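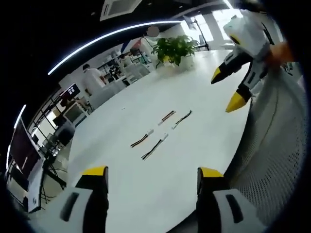
Attachment 1: cable sort, first-person view from one of the two hand grippers. Four leads on the table, second gripper at upper right.

Ticket: Cable sorting set, episodes rejected at import
Project: Brurnon
Opened by: Banafsheh Ghaffari
Assigned to: Amado Agbayani
Priority: Normal (was High, see below)
Status: Waiting on requester

Banafsheh Ghaffari, 09:12
We recorded 60 episodes of the cable task and the Yook importer kept 47. The rest are marked "low hand agreement" with no further detail. I was told last month that this check only fires when the two grippers lose track of each other. I have watched every rejected episode and I can't see that happening in any of them. Both tools are in view for most of the time, and in the attached view you can see the yellow tips of both pairs quite clearly.

Before anyone says "record more", I would like to know what the check measures. I am not keen to make another batch for a filter that can't explain itself.

Amado Agbayani, 09:40
Thanks. First guess is the windows. The attachment is badly washed out at the upper right, on the same side as the second gripper, and the tracker doesn't like bright backgrounds. Can you pull the blinds and do 3 more, same cables, same layout?

Banafsheh Ghaffari, 11:05
Done. Blinds down, three episodes, two rejected. So I don't think it is the windows, or not only the windows. I'd also point out that the 47 good ones were made in the same light as the bad ones.

Amado Agbayani, 11:31
Fair. Next things to rule out:

- clock offset between left and right tool
- patterned face on the housing dirty or scratched
- operator's hand over the pattern
- wrong task template chosen at the start

Please send the session log as well as the video. The log has the offsets in it.

Banafsheh Ghaffari, 13:20
Log attached. Pattern wiped on both tools, no scratches. Template is "pick and lay, two hands", which is the one in the Iltance guide. Hand position is the normal grip, well back on the tool. We could argue about whether it ever covers the pattern, but in the attachment it doesn't.

While I'm here: the guide says to lay the leads "in a tidy arrangement". Tidy according to whom? We set ours down in two loose rows, all slanting much the same way. If the model only ever sees cables slanting that way, I expect it will learn that cables slant that way and very little else. I raised this in September and the answer was that variety would "come out in the wash". I haven't seen any sign of the wash.

Amado Agbayani, 14:02
Separate ticket for the layout question please, though I don't disagree with you.

Log is useful. The clock offset is fine at the start of each session and drifts after the tools have been left idle. All of the rejected episodes come straight after a gap. The check compares the two movement tracks, and once the clocks have drifted it decides the hands don't agree. The message should say so and doesn't. I've passed that to the Ideo side, who own the wording.

Try this:

1. Put both tools down, power off, power on.
2. Wait for the sync tone from each.
3. Record 2 episodes straight away.
4. Leave the tools idle through a tea break.
5. Record 2 more without restarting.

If I'm right the first pair passes and the second pair fails.

Banafsheh Ghaffari, 15:47
First pair passed. Second pair: one failed, one passed. That is half a theory. I'll accept that drift is part of it, but a check that lets one through and stops its neighbour ten minutes later isn't something I'd want deciding what goes into a training set. How many of my 47 are also out of step and got through by luck?

Amado Agbayani, 16:15
Good question and I can't answer it from the importer report. I'm re-running all 60 overnight with the raw offsets printed for each episode. Please don't delete anything, including the rejects.

Workaround for now is to restart both tools after every break. Dropping priority to Normal as you can carry on recording.

Banafsheh Ghaffari, 16:22
I can carry on recording. Whether I should is another matter. Keeping this open until I've seen the numbers, and please send the file itself, I don't want a pass rate.

Amado Agbayani, 16:30
Will do. Setting to Waiting on requester once the file is up.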